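Kursunterlagen Kochwerkstatt, Abend 4
Thema: Brühen, Suppen und das Binden von Flüssigkeiten
Kursleitung: Krisztina Boros

Vorbemerkung

Letztes Mal haben wir über das Anschwitzen von Zwiebeln gesprochen. Wer gefehlt hat, liest bitte zuerst das Blatt zu Abend 3, ich setze es voraus. Heute geht es um Flüssigkeiten: wie man sie mit Geschmack füllt und wie man ihnen Körper gibt.

1. Die Gemüsebrühe

Für die Grundbrühe nehmen wir Zwiebel, Karotte, Sellerie und Lauch. Das Gemüse wird in grobe Stücke geschnitten und mit kaltem Wasser angesetzt, es soll knapp bedeckt sein. Dann langsam erhitzen. Die Brühe darf leise simmern, sie soll nicht sprudelnd kochen, sonst wird sie trüb und schmeckt nach müdem Kohl. Gesalzen wird ganz am Schluss.

Lorbeer und Pfefferkörner kommen von Anfang an hinein, Petersilienstängel erst gegen Ende. Tomatenmark ist erlaubt, wenn die Brühe später für eine dunkle Sauce dient. Für helle Suppen lassen wir es weg.

Beim Abseihen das Gemüse bitte nicht ausdrücken. Man gewinnt damit einen kleinen Schluck und verliert die Klarheit.

2. Binden mit Mehlschwitze

Butter schmelzen, Mehl einrühren, kurz anschwitzen, bis es nach Gebäck riecht. Danach die Flüssigkeit in kleinen Mengen zugeben und nach jeder Zugabe glatt rühren. Für 500 ml Brühe rechnen wir im Kurs 2 gestrichene Esslöffel Mehl und gleich viel Butter. Das ergibt eine leichte Bindung, passend für eine Lauchsuppe. Für einen Auflauf braucht man mehr.

Die Schwitze muss noch einige Minuten köcheln, auch wenn sie schon dick aussieht. Rohes Mehl schmeckt man deutlich heraus.

3. Binden mit Stärke

Stärke wird immer zuerst kalt angerührt. Sie bindet schnell und macht die Flüssigkeit glänzend. Kartoffelstärke verträgt langes Kochen schlecht und wird dann wieder dünn. Maisstärke ist geduldiger, sie braucht aber ein richtiges Aufkochen.

4. Binden mit Eigelb und Sahne (Legieren)

Eigelb mit Sahne verrühren, eine Kelle heiße Suppe dazugeben, wieder rühren, und erst dann alles in den Topf. Ab jetzt darf nichts mehr kochen. Meine Kollegin Elínborg Steinarsdóttir nimmt den Topf dafür ganz vom Herd – das empfehle ich am Anfang auch Ihnen.

5. Binden mit dem Gemüse selbst

Für viele Alltagssuppen ist das die einfachste Lösung. Ein Teil des Gemüses wird püriert und zurückgegeben. Mehlige Kartoffeln, Linsen und weiße Bohnen eignen sich gut. Kartoffeln bitte nur kurz mixen oder durch die Presse drücken, im Mixer werden sie leicht zäh und kleistrig.
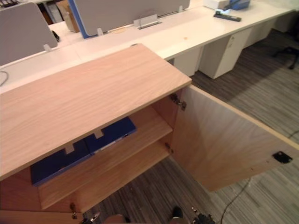

Was mache ich, wenn die Mehlschwitze Klümpchen hat?
Den Topf vom Herd nehmen und kräftig mit dem Schneebesen schlagen. Bleiben danach noch Klümpchen, gießt man alles durch ein feines Sieb und lässt es noch einmal aufkochen. Mehr Mehl hilft in diesem Fall nicht.

6. Aufgabe bis zum nächsten Abend

Kochen Sie zu Hause eine Grundbrühe und teilen Sie diese in zwei Portionen. Die eine binden Sie mit Mehlschwitze, die andere mit Maisstärke. Probieren Sie beide sofort und dann noch einmal am nächsten Tag, wieder aufgewärmt. Notieren Sie in Stichworten, was sich an der Konsistenz geändert hat.

Bitte mitbringen: Schürze, ein Küchentuch, ein Schraubglas für Reste. Abend 5 behandelt Hülsenfrüchte – die Kichererbsen weiche ich für alle ein.

Stand: 13. November 2023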